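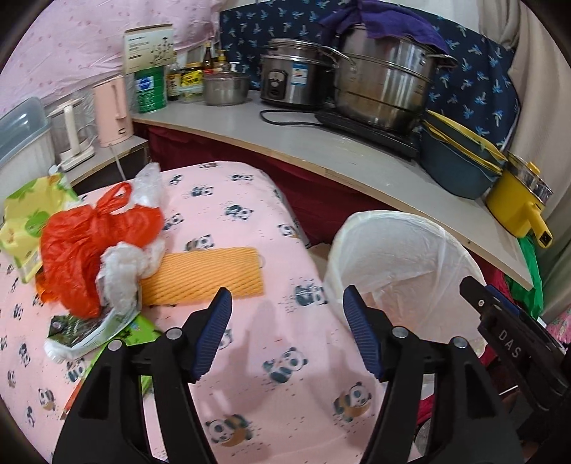 Workshop Tips: Recording Household Tidying Tasks with a Hand-Held Gripper

These tips apply to hand-guided recording, where a person carries the gripper through the task and the arm learns from the recording later. Most also hold for remote control. They are written for sorting packages, bagging waste and clearing a surface in a furnished room. Kitchen counter tasks are treated at the end.

Before the first take

Write the task as one sentence with one verb and one end state. "Put every empty package in the bin" can be recorded. "Tidy up" cannot, as two operators will finish in two different places.

Check the jaw pads. Grease and flour dust on ridged rubber cut grip on film packaging more than on cardboard. Wipe with a damp cloth, then a dry one. Skip solvent cleaners, which harden the rubber.

Open and close the jaws fully five times and compare the logged width with a caliper. On our Tririco handles the reading drifts after a long session. Re-zero when the error at full closure passes 4 mm.

Lock exposure and white balance. Automatic exposure shifts when a white bin or a steel pot fills part of the view, and the shift lands in the middle of the reach.

Soft packaging

Plastic bags are the hardest common item. A crumpled bag has no stable edge, and a pinch at the top often takes one layer and leaves the rest.

Come down over the thickest fold with the jaws wide open. Close slowly until the film stops sliding, then lift straight up a hand's width before moving sideways. The short vertical lift gives the model a clear point at which the grasp has held or failed.

If two bags are tangled, lift them together and record it that way. Do not shake them apart. Shaking produces fast wrist motion that most arms cannot repeat, and the replay will trip its speed limit.

Cartons and paper packets go in across the narrow side. Flat cards lying on fabric can be taken by pressing one jaw into the cloth next to the card and sliding under. On a hard table, push the card to the edge first.

Woven mats count as a surface unless the task says otherwise. Decide this before recording and put it in the task sheet. A mat that is moved in some takes and left in others will teach hesitation.

Working over a sheet or blanket

Fabric moves with the item. Pull it tight and tuck or clip the far side. Patterned cloth is fine and gives the tracking more to hold on to than a plain sheet. Swap the cloth every 34 takes so the model does not tie the task to one print.

Keep your free hand out of view. If you need it to steady a bin, stop, fix the bin with double-sided tape, and start the take over.

Bins and liners

Fold the liner well over the rim. A loose liner catches on the lower jaw corner on the way out.

Release above the rim, with the jaws centered on the opening, and wait one full second before pulling back. Light film clings to rubber pads. A release that looks complete to the operator may still have the bag hanging from one side.

Empty the bin between takes. A full bin changes the release height.

Speed and failed grasps

Move at the pace the arm will use. For the Pravance arm, we hold hand speed to 309 mm per second on the carry and half that on the approach. A metronome helps for the first hour.

Keep failed grasps if the recovery is clean: open, back off, approach again. Discard takes with two or more failures on the same item. Ingrid Benavides, who maintains our task sheets, marks recoveries with an R in the take name so they can be weighted separately in training.

Our package sorting set reached 1,850 usable takes in October. Soft bags needed more than half of them.

Remote control

Use remote control when the arm's reach is the limiting factor, such as a bin placed at the far side of a bed. Operators lose depth at the rim, so add a second view from the side. Set the delay warning low. Once lag is visible, operators overshoot and correct, and the overshoot is learned along with everything else.

Near counter appliances

Unplug kettles and cookers and route cords behind them before recording. Take lids by the knob only. Cloths draped over a pot are a separate task with their own sheet: grip at a corner, lift up, then away from the steam side.

Log the jaw pad type with each session. Kumstead pads and the older Leitão pads slip at different loads, and the two sets should not be mixed in one training run.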